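Kitberg seed viability records, README

Keep this file with the tables. If you copy the tables somewhere else copy this too please.
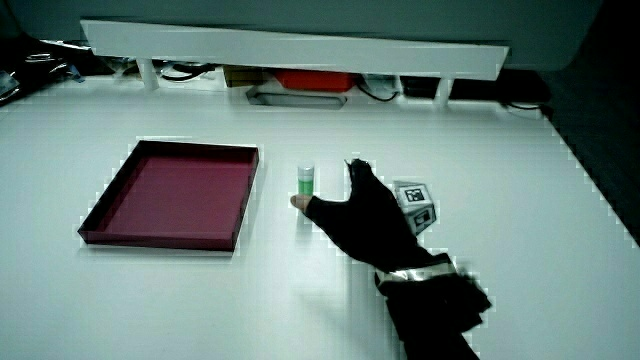
Germination test results for garden vegetable and flower seed, mostly old packets and home-saved seed. Started as a notebook, then a spreadsheet, now a folder of CSV files. Maintained by Lindiwe Pretorius. Corrections welcome, see the end.

What's in the folder

lots.csv — one row per seed lot. A lot is one packet, or one jar if home saved.
tests.csv — one row per test. A lot can have more than one.
daily.csv — sprout counts by day. Not every test has these.
varieties.csv — spelling list. Use the names in here, not whatever is on the packet.
notes.txt — loose stuff, not sorted

200 lots at the moment. 88 have been tested more than once, and those are the ones to use if you care about how fast seed goes downhill. The rest are single tests and only tell you about that packet in that year.

Columns that need explaining

lot_id: letter plus number. The letter is who sent it in: N for the Nulska allotments, F for Fleltlow seed swap, B for the Bozkurt family garden, K for everything kept at Kitberg. Numbers are not in date order. Gaps are normal, those lots got merged or pulled.

harvest_year: year the seed was picked. For shop packets this is the packed-for year printed on the back, which can be a season later than the real harvest. Don't mix the two without checking year_source.

year_source: "printed", "grower" or "guess". Leave out the guesses if you are fitting anything.

storage: jar, paper, fridge, freezer, shed. "Shed" means no temperature control at all, summer and winter. Seed moved from one to another gets the place it spent longest.

n_seeds: how many went in the test. Small lots had small tests. Look at this before you get excited by a percentage.

germ_pct: sprouted divided by n_seeds, times 100, rounded to a whole number. Blank means not recorded. Zero means zero. Please do not fill the blanks with zeros, someone did that with a earlier copy and the leeks looked dreadful.

first_day: day the first root showed. Day 0 is the day the seed went on the damp paper.

mold: y or n. A y doesn't mean the test was thrown out. If it was thrown out there's no row.

How the tests are done

Damp paper towel, folded over, in a loosely closed bag. Room temperature for most things. Peppers, eggplant and basil go on a heat mat. Lettuce gets light. Spinach and most of the hardy annuals go somewhere cool.

Check daily, same time if possible. 8 in the morning is the usual. A seed counts as sprouted when the root is as long as the seed is wide. Swollen but no root = not sprouted. Split coat with nothing coming out = also not sprouted.

Run length depends on the crop:
beans, peas, squash — short, stop when nothing new for 2 days
tomato, lettuce, cabbages — two weeks
parsley, carrot, celery — give it a month, they're slow and always have been
anything needing a cold spell — see notes.txt, each one is different

Bozkurt lots were tested in pots of compost, on a windowsill, not on paper. Emergence from compost comes out lower than a paper test and the two should not be averaged. Column method says "paper" or "pot". Filter on it.

Known problems

— Onion family is over-represented. Fleltlow people like onions.
— The F lots up to F39 have no storage info. Marked "unknown".
— Two spellings of the same runner bean got in as separate varieties. Fixed in varieties.csv, not yet fixed in lots.csv. Join on variety_code and you'll be fine.
— Some August tests ran hot. The lettuce numbers from those are poor and it's likely the heat, lettuce goes dormant when its too warm. Flag column is "warm_room".
— Pelleted seed was cracked open in a few tests and left whole in others. No column for this yet, sorry
— Nobody should read these as a ranking of seed shops. Shop names have been taken out.

What it's good for

Deciding whether to bother sowing an old packet. Working out how thick to sow if you do. Seeing which crops hold up in a cold shed (tomatoes, mostly fine) and which don't (parsnip, buy new every year).

Not good for: legal seed labeling, disease questions, vigor in the field. A seed can sprout on paper and still make a weak plant, there's nothing in here on that.

Adding your own

Copy template.csv, fill it in, send it over. Minimum is variety, harvest year, storage, number of seeds, number sprouted, method. Daily counts if you have the patience. One lot per row. No merged cells, no colors, color doesn't survive the export.

If you tested the same lot before, use the old lot_id and add a row to tests, don't make a new lot.

Please send the bad results too. Folders full of good germination are no use for this, people only remember to write down the packet that came up.

Changes

Latest: Nulska lots added, pot/paper column split out from notes, first_day recalculated for peas (had been counting from soaking instead of from paper).
Before that: freezer added as a storage type. Dropped the seed weight column, too many different kitchen scales.
Before that: first version, Kitberg and Bozkurt only.

Use and credit

Free to use, free to change. Say it came from the Kitberg seed viability records and say which version. If you find a mistake tell Lindiwe with the lot_id and what you think it should be — "the carrots look wrong" is hard to act on.

To do: pelleted column, runner bean fix in lots.csv, sort out notes.txt, retest the sweet peas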